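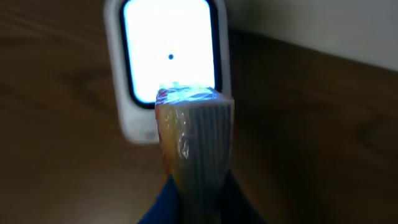
What should I budget for besides the arms themselves?

Maj-Britt Lindqvist
Monday, September 29, 2025

Hello all! I run a small mail-order outfit and I'm trying to put together a sensible budget for a pair of small robot arms on one bench. The job is dull but fiddly: pick up a mixed lot of packets one at a time, hold each one up to a little scanner, then drop it in a basket. Gloves, tissues, pouches, coffee sticks, the odd bottle, all sorts really. Nearly everything is light, but half of it is shiny or floppy and it never lies the same way twice.
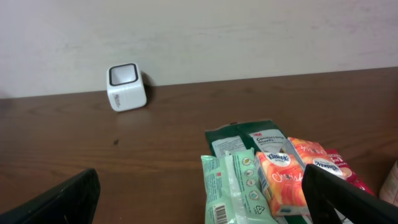 What I've priced so far

The arms would come from Stiltar, and I've got a quote I'm fairly happy with. On top of that they want £1,108 for a "readiness pack", meaning spare fingers, cables, a rail to bolt both arms to and two wrist cameras. Is that fair, or am I paying for a nice box? I'd like to order by February and I've no idea what to put aside for the bits that wear out. I'm also wondering whether I need both arms from day one (my brother-in-law says one would do, but he said that about vans as well).

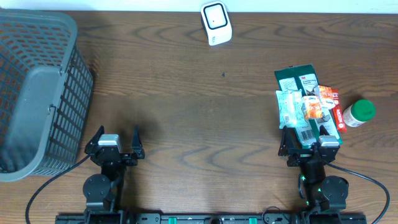
Ulis
Get both. We started with one to save money and ended up buying the second a few months later, then had to take everything off the bench to fit the longer rail. Lost a whole week over it. Can't say about the pack price, ours was bundled in.

Dalen
Depends what's in the pack, so ask for it line by line. I did that with my supplier and struck off half. If you want to do it in order, I'd go like this:

1. Sort the bench and the scanner before you spend anything else. My bench is a plain wooden one from Trustwood and it's been fine, though I wish I'd gone deeper so the scanner could stand further back. Fix the scanner down too. A strip of sticky pad costs pennies, and you don't want it wandering every time a packet bumps it.

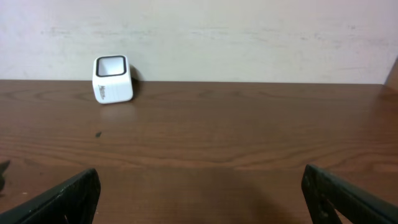
2. Buy fingers and cables. Fingers get scuffed and the tips lose their bite on plastic film, so I keep 5 spare pairs in a drawer. Cables snag, so get them a bit longer than you think and clip them out of the way.

3. Leave some money for your own time! I put down two days for setting up and it swallowed most of a fortnight. Shiny pouches were the worst of it. Ask Stiltar if they'll try a bag of your own stock before you sign, mine did and it changed which fingers I ordered.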